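Cómo doblar toallas y paños para que quepan en un cajón estrecho

Los paños de cocina y las toallas de mano se suelen guardar en montones que se caen al sacar el de abajo. Con el método de esta página cada pieza queda como un rectángulo pequeño que se guarda de pie. Sirve para algodón, microfibra y rizo fino. Las toallas de baño grandes necesitan un pliegue más, explicado al final.

Qué hace falta

Una mesa lisa y despejada, con sitio para extender la pieza entera.
Una cesta para lo que está sin doblar.
Un cajón o una caja con al menos 12 cm de fondo.

No hace falta planchar. Si la tela viene muy arrugada de la secadora, basta con sacudirla un par de veces.

Antes de empezar

Separe la ropa por tamaños. Doblar seguidas las piezas iguales es más rápido y el ancho sale parecido. Compruebe también que todo esté seco, sobre todo las costuras y las esquinas dobles, que tardan más que el resto. Un paño húmedo guardado en un cajón cerrado coge olor en una noche.

Mida el ancho del cajón. En una cajonera Plistau de 82 cm, por ejemplo, entran cuatro filas si se usan separadores. Los de cartón de Zurkura se cortan con tijera y funcionan bien.

Paso 1. Extender

Coloque la pieza con el lado largo paralelo al borde de la mesa. Si tiene etiqueta, déjela hacia arriba para que quede dentro al doblar.

Paso 2. Estirar

Coja la tela por los dos extremos y tire de ellos hacia fuera, con la misma fuerza en ambos lados. Después bájela sobre la mesa sin soltar. Si un extremo se suelta antes que el otro, la tela se tuerce y hay que repetir. Con el rizo conviene pasar luego la palma del centro hacia fuera.
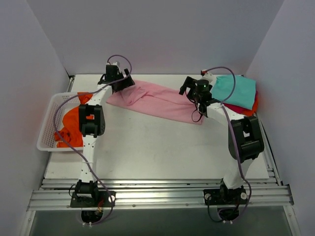
Paso 2: la tela rosa, sujeta por los dos extremos sobre la mesa blanca.

Paso 3. Doblar a lo largo

Lleve el borde inferior hasta el superior y alinee primero las esquinas. El centro se corrige después. Si la pieza es ancha, dóblela en tres partes.

Paso 4. Doblar en tercios

Lleve un extremo hasta dos tercios del largo y cierre con el otro encima. Presione un poco el canto. El rectángulo debe sostenerse de pie; si se abre, casi siempre es por haber dejado el primer pliegue flojo.

Paso 5. Guardar

Ponga las piezas en vertical, con el canto doblado hacia arriba. Deje un hueco de dos dedos al final de cada fila para poder sacar una sin arrastrar las demás.

Toallas grandes

Haga un pliegue más a lo largo antes del paso 4. Las de mucho gramaje no se sostienen bien de pie y es mejor apilarlas en un estante, tres o cuatro como máximo.

Telas que resbalan

El satén y algunas microfibras se deslizan sobre una mesa lacada. Ponga debajo un mantel de algodón y dóblelas encima.

Texto: Omolara Ekpo. Revisado en abril.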